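Arnness Open Day

The Arnness Open Day is a public demonstration of household robotics held each year by the Arnness workshop, which works on tidying and waste sorting in ordinary homes. It takes place in July and is known, among the people who go back year after year, for being a relaxed sort of event where you can stand in a kitchen for a good long while and watch trash being picked up. The day grew out of a smaller gathering called the Pirkon afternoons, and a few longtime visitors still use the old name for it.

Background

Arnness started with a single gripper design and a good deal of patience. Its early work was done on benches, with blocks and cups, and the workshop has always been frank that blocks and cups are much kinder to a machine than the things people throw away. A plastic bag has no fixed shape. A candy wrapper weighs next to nothing, and a bottle likes to roll. When the program moved over to waste sorting, under the name Kalteo, the benches were given up in favor of real kitchens, with their narrow floors and awkward corners and cabinets that are always a little closer than you remember.

The Kalteo method relies on hand-held grippers. A person carries the tool, does the chore the way they would do it at home, and the recorded motion is later used to teach a robot arm. Visitors sometimes arrive expecting to see a robot rolling about by itself, and the program notes now explain this at the top of the first page — kindly, and at some length.

The demonstration

The best-attended part of the day is the sorting session, in which an operator works between the floor, the counter and the bins. Soft plastic is the favorite, partly for the way it has to be squeezed between the ribbed pads before it can be carried anywhere.
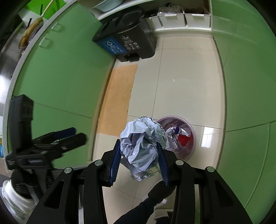

Benjelloun wrote in the visitors' book that the bags were the part worth the trip, and that a whole hour of nothing but bags would have been welcome, although the talk beforehand could have been shorter. Other entries ask for a slower pace, more chairs, and a chance to hold the gripper. That last request was granted, and guests may now take a turn once the main session is over.

A session lasts 48 minutes and is repeated 4 times over the day. Groups are kept to 12 people, which is really as many as can gather near a kitchen doorway and still see past one another's shoulders. Between sessions the operators are happy to talk, and the conversation tends to drift from finger pads to the recycling rules in everybody's hometown, which never seem to agree.

The wastebasket stage usually follows. It calls for reaching down toward a small round opening on the floor without bumping the rim, and new operators are said to find it the hardest thing to do smoothly.

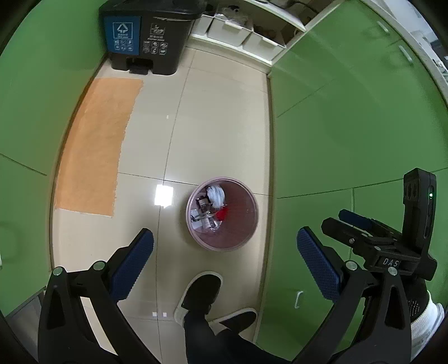 Gripper held open over the wastebasket, with the two-compartment sorting bin behind.

Counter work

The counter stage is the longest, and the one most people remember fondly. Crumpled paper, an empty water bottle, a chip bag, a walnut shell and other odds and ends are spread over the dark countertop beside the sink, and the audience is invited to guess which will give the most trouble. Guesses nearly always go to the bottle. Operators tend to worry more about anything thin and flat, such as a tray or a box lying on its broad side, where there's very little for the fingers to get hold of.

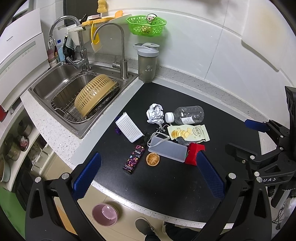

Cables are a trouble of their own, for they tangle with whatever is next to them and have to be lifted slowly, and a good operator will often go around one and come back to it at the end. Arnness keeps a running record of grasps from every open day — the last printed total was 2,000 — and sorts them by material, so that soft plastic, stiff plastic, paper and food scraps can each be studied separately.

Reception

The event has stayed small by choice. Regular visitors praise its friendliness and the willingness of the operators to repeat a grasp when somebody asks to see it again. Complaints mostly concern the parking and the length of the opening talk, which has been trimmed twice and has both times grown back.

See also: Kalteo; Pirkon afternoons

Page last revised 23 September 2024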